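Speaker notes: Buying shares before the earnings report
Evening course for small investors, Jarkholm library, Jun 7, 2022

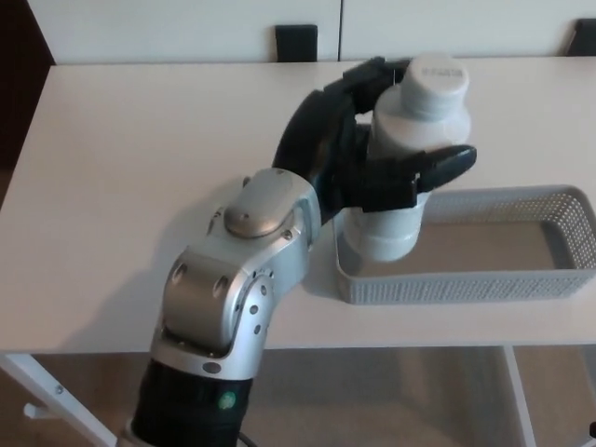
Should a small investor buy a stock in the week before its earnings report?
In most cases it is better to wait until the report is out, unless you wanted to own the company for several years anyway.

(Slide 2) Say what an earnings report is. Four times a year the company tells how much it sold and how much it earned. Many people in the room know this, so keep it short.

(Slide 3) The expectation. The price today already contains what the market expects. Use Kulter as the case. In December the company reported higher profit than the year before, and the shares fell 7 percent the same day. Ask the room why. Wait for answers. Then explain: the analysts had expected still more.

(Slide 4) The opposite case, Navarrete. Weak sales, a loss, and the price went up 3 percent. Here the bad news was known for weeks. Speak slowly, this slide confuses people.

(Slide 5) Costs. If you buy before and sell after, you pay the broker two times. With a small order this can eat the whole gain. Show the calculation on the board, not from the slide, the numbers on the slide are too small to read from the back.

(Slide 6) My own mistake with Branis. I bought at 169 the evening before the report, only on the advice of a newsletter. I did not read the last report myself. Tell how I felt the next morning, but do not make it long.

(Slide 7) What to check if you still want to buy before:
the date of the report, and if it comes before or after trading hours
what the company itself said it expects
how much of your savings is already in this one stock

Questions. Somebody will ask about options. Answer that we take them in the autumn course. Collect the feedback sheets at the door.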